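Cidero Shared Workshop
Minutes of the Members' Meeting, February
Posted in February by Märta Strömberg, Minutes Secretary

Print this page | E-mail this page

The meeting opened at 7.05 p.m. in the upstairs room. Fiifi Issahaku took the chair. 18 members attended and the meeting was quorate. Apologies had been received from 5 members and were noted.

1. Minutes of the previous meeting

The minutes were taken as read and approved, with one correction. Under item 4, "drill press" should read "bench grinder". The drill press has not been moved and remains available on the usual terms.

2. Matters arising

2.1 Dust extraction. The replacement hose has been fitted. Members using the bandsaw are reminded that the gate at the planer must be closed first. A member asked whether a label could be put on the gate. Agreed.

2.2 Door code. The code will change at the end of the month. It will be given out in person and will not be sent by e-mail.

2.3 Offcuts rack. Material without a name and a month written on it will go into the common stock. The Chair noted that this rule has been in force for some time.

3. Arm project: report

The main business of the meeting was the report on the arm project, known on the booking sheet as Dradov. The report was given by Märta Strömberg, who passed the minute book to the Chair for the duration of this item.

3.1 Purpose. The meeting was reminded that the project was approved as a shared build, open to any member who has completed the electrical induction. Its present aim is to have the arm work with ordinary household furniture and small household objects: opening and closing a drawer, reaching inside it, picking up an item from the top and putting it in. No further aim has been adopted.

3.2 Structure. The enclosure has been re-squared after the cross rail was found to be out of true. Two fixings had worked loose and have been replaced with locking nuts. The group wishes to record that the rail must not be used for hanging coats, clamps or extension leads.

3.3 Furniture. The nightstand in use is the grey one. The group considered sanding the drawer runners and decided against it, on the grounds that a drawer found in a real bedroom will not have been prepared in advance. Candle wax has been applied to the runners once and the date entered in the log. A member asked whether the nightstand would be returned to its donor. The Chair replied that it had been given outright.

3.4 Trials. The log shows 268 attempts since the last meeting, covering opening, closing and reaching in. The group has not yet agreed on what is to count as a success, and for this reason no success rate was presented. Two members thought that an attempt in which the drawer stops short of fully open should be entered as a failure. Others preferred a third column for partial results. After discussion it was agreed that the log will carry three columns from now on and that earlier entries will be left as they stand.

3.5 Reach into the drawer. The group reported that reaching down inside the open drawer has taken more time than any other part of the work. The wrist has to pass over the side of the drawer with enough clearance, and the fingers must then come down close to the bottom without pressing on it. The height at which the downward movement ends had been set by eye. It has now been measured with feeler gauges and written into the settings file. Members changing this value are to enter the old value and the new one in the log, with their initials.

3.6 Objects. The group has been using a bowl and packaged snacks of different shapes on the top of the nightstand. It was asked whether packets should be full or empty. The group prefers full packets, which hold their shape better and behave more as they would in a home. The cost of these is to be met from the project's own tin. The meeting noted that food used in trials is not to be eaten afterwards and is not to be put out in the kitchen.

3.7 Finger pads. Two materials were compared. The softer one gave the better hold on the drawer knob but wore at the tips. The group will continue with the present fingers until the next meeting and will bring worn pads for members to look at.

3.8 Cable. A member raised the cable which hangs beside the nightstand on the right-hand side and asked whether it could be caught by the elbow in a wide movement. The group accepted the point. Action: Fiifi Issahaku to look at a clip or sleeve and to report back.

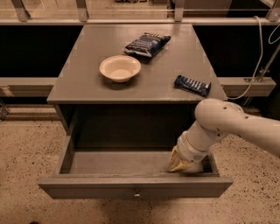
Item 3: the arm reaching into the open drawer, with the bowl and snacks on the top of the nightstand.

The Chair thanked the group for the report. Märta Strömberg resumed the minutes.

4. Arm project: requests to the meeting

4.1 Bench time. The group asked for 3 evenings a month in place of two. The textile users were consulted in the meeting and had no objection, provided that the compressor is not run during their sessions. Agreed.

4.2 Control board. The group asked for leave to replace the present controller with an Eltedine board. The quotation from Aguiar was circulated. Members asked whether the present board could be repaired. The group replied that it could, but that the connector had already been resoldered twice. The purchase was approved, on condition that the old board goes into the spares cabinet with a note of its faults.

4.3 Stop button. It was proposed that the stop button be moved from the rear of the enclosure to the front, where the operator stands. Carried without a vote. No trials are to be run until the move has been made and checked by a second member.

4.4 Lone working. The meeting confirmed that the arm may not be powered by a member working alone in the building. The rule applies equally to short tests and to homing.

5. Electrical induction

The next induction will be held before the general tidy. Members who took it under the former arrangements need not repeat it unless they wish to use the arm. Names should be entered on the sheet by the stairs.

6. Lighting

Several members reported that the light on the arm side of the room is dim and rather yellow. The group said that a change in lighting would affect its camera settings and asked for warning before any lamps are replaced. It was agreed to leave the lamps as they are until the new board is in place, and then to replace them together.

7. Any other business

7.1 The large vice is stiff. It has been greased and is still stiff. Members should not use a length of pipe on the handle.

7.2 A member asked for the kettle to be descaled. Noted.

7.3 The glue pot borrowed from the cupboard should be returned, with its lid.

The meeting closed at 9.20 p.m. The next meeting will be held in the same room, and items for the agenda should reach the Minutes Secretary beforehand in writing.

Actions
Cable clip or sleeve: Fiifi Issahaku
Three-column log sheet: Märta Strömberg
Order for control board: Fiifi Issahaku
Stop button, move and second check: arm project group
Label for planer gate: Märta Strömberg

Comments

benchhook
Could 3.4 say what happens if the drawer opens fully but the nightstand slides forward? We had that on our evening and put it down as a success, which I now doubt.

Märta Strömberg
Please enter it as partial and write "moved" beside it. I will add a line to the new sheet.

oldlathe
The glue pot is on the shelf above the sink. The lid is not with it.

R.T.
I was present and am not sure I was counted. I came in during item 2 and sat at the back.

Märta Strömberg
You were counted. You had signed the sheet.

benchhook
Is the wax ordinary candle wax or the block from the saw table? The block is nearly finished.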